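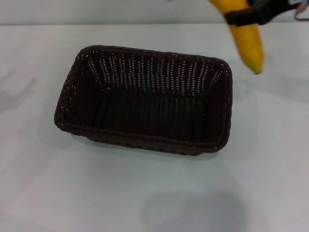 Kenza Belkadi
18/04/2018

1/ Since two years I bake bread at home and I sell a few loaves to my neighbors. Many people ask me how I keep a sourdough starter alive when I travel for work. I will write it in this thread, so next time I can send the link.

2/ First, my starter has a name, it is Zakaria. My cousin chose it. Please do not ask me to explain, he was very serious that evening.

3/ When I am home, I feed Zakaria once a day, in the morning. I use the same weight of flour and water. I keep a small quantity in the jar and the rest goes to pancakes or to flat bread in the pan.

4/ When I leave for three or four days, I feed him, I wait one hour on the counter, and I put the jar in the fridge with the lid not fully closed. I do nothing more.

5/ When I leave for longer, I make him stiff. It means more flour and less water, until it looks like a ball of dough. A stiff starter eats slowly. My longest trip was 65 days, and he was gray on top and smelled like nail polish when I came back.

6/ I was sure he was dead. I took off the gray part, kept one spoon from the middle, and fed it with rye flour. The first day, nothing. The second day, a few bubbles. On the fourth day he doubled. If you see pink or orange, or something with hair, throw it all away, please. Gray liquid is only hunger.

7/ I also keep a dry copy. You spread the active starter very thin on baking paper, you let it dry in the kitchen for a day or two, then you break it in pieces and put them in a closed jar. I sent some by mail to Amr Lamrani last May and he woke it up in Villar, with the water from his tap.

8/ He says his bread is now more sour than mine. I tasted it and it is true. The kitchen there is colder, and he is also more patient than me. I always want to bake too early.

9/ Now the bread for the first bake after a trip. I do not try anything difficult. 300 grams of white flour, a little less than 200 of water, two big spoons of starter, one small spoon of salt. It makes one little loaf, good for two people.

10/ Mix in the evening, fold it when you pass in the kitchen, and leave it covered for the night. In the morning you give it a shape and let it rest one more hour or so. I bake in a heavy pot with the lid, very hot, and I take off the lid for the last part.

11/ Some of you wrote that the bottom of your bread burns. Mine also did. I put a second tray on the shelf under the pot and it became better. In my old oven this was not enough, so I moved the pot one level up.

12/ About the flour: I buy it from the mill shop Trilesness, they close at 6 and I always arrive five minutes before. The lady there puts a bag of rye aside for me. Supermarket flour works too, I used it for the whole first year.

13/ A question I received yesterday: can I leave the starter with a friend? Yes, but write the instructions on paper. I once explained by telephone and my friend fed him with self-rising flour for a week. He survived, but the jar had to be washed and the shelf also.

14/ Next week I try the version with olives. If it is not terrible I will post the quantities. If you woke up a dry starter after a long time, tell me how many days it took for you.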